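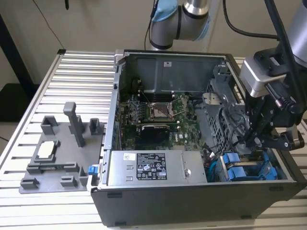
**チケット 26:電源は入るが画面が出ない(DELL タワー)**

- 報告:Shanthi Howlader
- 担当:Njål Engström
- 状態:作業中

## 報告内容

Zaltgate の受付で使っていたタワー。朝、電源ボタンを押すとファンは勢いよく回るのに、画面は真っ黒のまま。本人の申告では「何もしていない」。この欄にほかの文言が入っていた例を私は知らない。

## ログ

**9:10** モニターとケーブルを交換。変化なし。モニターは無実。

**9:40** 側板を外す。CPU は抜いてトレイに保管した。ソケットのピンをルーペで確認したが、曲がりは見つからず。曲がっていてくれたほうが話は早かった。

**10:15** Ebbe Amundsen から「メモリを挿し直せばだいたい直る」との助言。昨日も同じ助言をもらい、昨日も同じように挿し直した。念のためもう一度やったが、だいたいのほうには入れてもらえなかった。

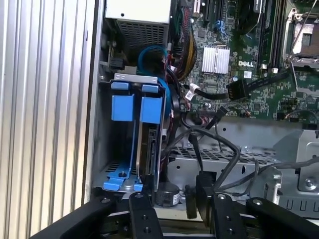

**11:05** ドライブ側を切り分ける。青いキャリアはつまみを持ってまっすぐ引くこと。斜めに引くと途中で噛んで、そこから先は腕力と語彙の勝負になる。SATA ケーブルはコネクタを持って抜く。線を引っ張った人は名乗り出なくていいので、次からやめてほしい。

**11:30** Mariama Nyarko より、中のデータは必要かとの問い合わせ。Shanthi に確認したところ「大事なものは特にない」。2分後に訂正があり、来客記録が約3,000件、バックアップなし。 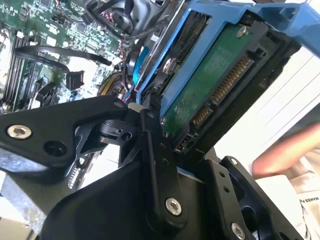 **13:20** 3.5インチのドライブを単体で診断機につなぐ。認識する。代替セクタなし、異音なし。来客記録は Hemell の共有フォルダへ退避中。終わるまで診断機の電源タップに触らないこと。電気ポットも挿さないこと。Ivar、読んでいますか。

**14:45** 退避完了。件数も一致。ここまでで疑いが残るのはマザーボードか CPU。在庫の Aitken 棚に同型の CPU があるはずだが、台帳では「あり」、棚では「なし」。台帳の勝ちにはならないので取り寄せを依頼した。

## 残作業

- [x] データ退避
- [ ] CPU 到着後、最小構成で起動確認(ドライブは外したまま)
- [ ] それでも映らなければマザーボード交換の見積もり
- [ ] Aitken 棚の台帳修正(担当:Ebbe)
- [ ] Shanthi に代替機を貸し出し。共有フォルダの使い方も説明する

**15:10** Ebbe より追記:「メモリは試した?」

**15:12** 試しました。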